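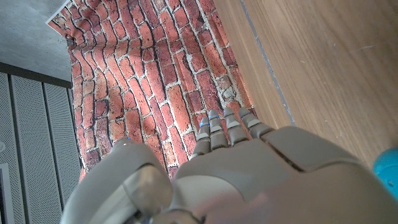
Hanging Fabric So It Stays Hung

Iron it first. Yes, all of it. A crease you ignore in January will still be looking at you in June.

Clip the top edge every 20 inches. My 73-inch panel got two clips the first time and sagged like an old mattress.

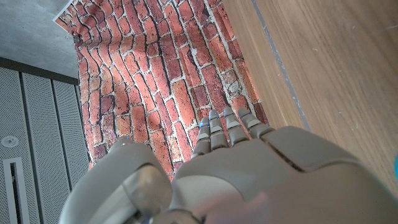
Slip a dowel through the bottom hem for weight. Fishing sinkers also work, if your household can spare them. Mine could not.

Printed patterns with straight lines show every tilt, so use a level. Your eye is a flatterer.

Wash cold, hang damp, skip the dryer.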